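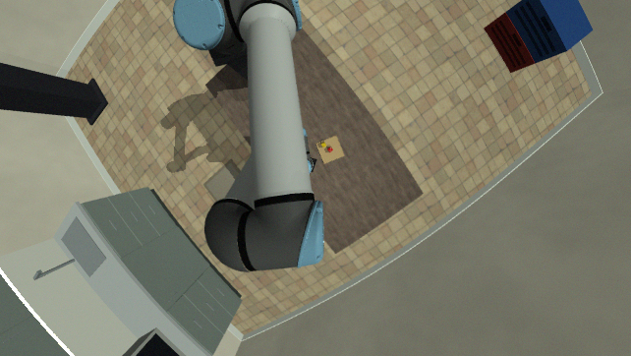 Department of Applied Statistics, Nonholm College

Handout 6: Independent events and the sample space
2 August 2023

In this handout we continue with chance experiments. An experiment is any action whose result we do not know before, for example one throw of a die. The set of all possible results is called the sample space. For one ordinary die it has six members.
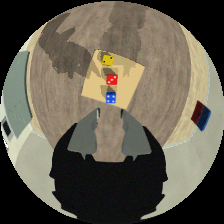

Does the order of the dice matter when we write the sample space?
It matters if the dice can be told apart, and in this course we always treat them so. The result (2, 5) is then different from (5, 2).

Two events are independent when knowing one of them does not change the probability of the other. In this case we multiply -- P(A and B) = P(A) x P(B). Many students multiply also when the events are dependent, and in the April test this was the most common mistake.
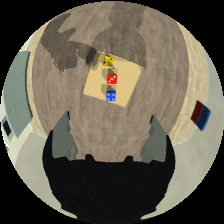

For dependent events we need the conditional probability, P(B given A). Please read chapter 8 in Grutard before the exercise class and solve problem 43 in writing. 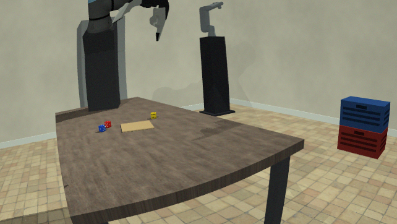
What is the probability of no six in three throws?
Each throw gives no six with probability 5/6, so the answer is 125/216.

Solutions go in the Mistow box, room 729.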